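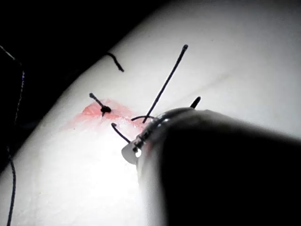

Photo: Chmielewska bench archive, July 2019

The Kirkik arrived in a crate much too big for it, the way good things sometimes do, and by the time we had dug it out of the foam there was packing fluff all down the corridor as far as the kettle. I had been promised a quiet winter. The Vurmont had been on the bench since March and I had grown fond of it, clicks and all, and I had told anyone who would stand still long enough that we didn't need another gripper, we needed a better chair.

But the people upstairs wanted a comparison, and a comparison wants two of something. So it was going to be the Vurmont against the Kirkik, same arm, same Raken controller, same white pads, same black thread, and me in the same bad chair with my feet on the pedals and my glasses pushed up on my head where I could never find them.

I should say that I came to this work from the other end. I was a theatre nurse for a long time, and then my knees had a word with me, and a woman I used to scrub in with told me there was a lab down by the river that wanted somebody who knew what a decent knot looked like. I thought I'd last until Easter. I knew nothing about controllers. The first week I called the arm "dear" by accident, in front of the engineers, and after that it was too late to stop.

The young one set up the trials. She was very fair about it, fairer than I would have been. She wrote the order down on a sheet and taped it over the monitor so that I couldn't do all my favourites in the morning, while my hands were fresh, and leave the newcomer the dregs of the afternoon. Four knots to a run, then swap the gripper, then four more. She sat behind me with a stopwatch and a bag of barley sugar, and the only thing she was allowed to say was "go."

"You're holding your breath," she said, partway through the second run.

"That's more than go."

"Sorry. Go."

Well, the Kirkik was quick, I'll give it that. It closed when you asked it to. The Vurmont always had a little think first, a small hesitation between the pedal and the jaw, and over the months I had learned to ask early, as you do with a husband and the bins. Now I was asking early and getting my answer early, and I dropped the first needle, and the second, and nipped the thread clean in half on the third. There were bits of black everywhere. I said a word I had not used at work since about 1988, and the barley sugar bag went very still.

We stopped for tea. She asked me what it felt like, with her pen ready, and I tried to give her something useful. I said that the Vurmont was like driving my dad's old ute, where there was so much slack in the wheel that you steered for the corner well before you saw it. I said the Kirkik was like getting out of the ute and into somebody's sports car, and that I was still turning the wheel as though it were the ute. She wrote down "latency, operator compensating," and underlined it. I thought the ute was better, but it wasn't my form.

"Would you get used to it?" she asked.

"I got used to the other one."

"But would you want to?"

I had a biscuit over that. Out in the car park it had come on to rain, and the gulls were walking about between the cars as if they'd lost a ticket. I thought about the first surgeon I ever stood beside, who had gone thirty years with the same pattern of needle holder, and how the hospital changed supplier and he brought his own in from home in a spectacle case, until he was told to stop. We all laughed about him in the tearoom. I was 22 and could have worked with a pair of kitchen tongs, I thought, and been none the worse.

I didn't tell her that one. I went back to the chair.

The pads are soft, pale things with a bit of a curve to them, and we put some red on to make the job look more like the job. It gets into the surface and it gets on your cuffs. Under the wrist camera everything is enormous. You see one small hill of white with the light glaring off it and the great dark barrel of the instrument leaning in from the corner, and a thread no thicker than a hair looks like something you could hang washing on. For the first few weeks it made me seasick. Now I go home and find the ordinary world a bit small and far off, and have to look twice at the teaspoons.

"Go," she said.

I put my foot down late, on purpose, later than felt decent, and the jaw closed exactly where I was looking. I remember sitting there quite surprised. I took the loop round, low and lazy, and drew it through, and there was a knot, a dark little thing sitting flat on the pad with its tail up like a wren's. I was so pleased with it that I forgot to start the next one.

"You've stopped," she said.

"I'm admiring."

"The clock's going, though."

"Let it go, love. Have a look at that."

And she did, bless her. She rolled her chair up beside mine and we both leaned in at the monitor with our noses nearly on the glass, and she offered me a barley sugar without taking her eyes off it, and the run was ruined, and she wrote "void" beside it in very neat letters.

We did 59 knots on the two grippers before the end of the month, not counting the voids. She made a graph with two colours and took it upstairs in a plastic sleeve. The Kirkik was ahead on time and behind on dropped needles, and there was an argument, which I could hear through the ceiling, over whether the dropped needles were the gripper's or mine. I could have told them. Some of each, and more mine on the days I'd slept badly.

They kept both in the end, which pleased everybody a little. The Kirkik stays on the arm for now, and the Vurmont lives in the second drawer under the bench with a cloth over it. I take it out and oil it when I'm early. Last week she came in with her coat still on and found me with it in my lap, opening and closing the jaws by hand, listening for the click.

"Do you want it back on?" she asked. "Just for today? It'd only take me seven minutes."

I said no, no, leave it, we've the new pads to get through. Then I said, well, if it's only seven.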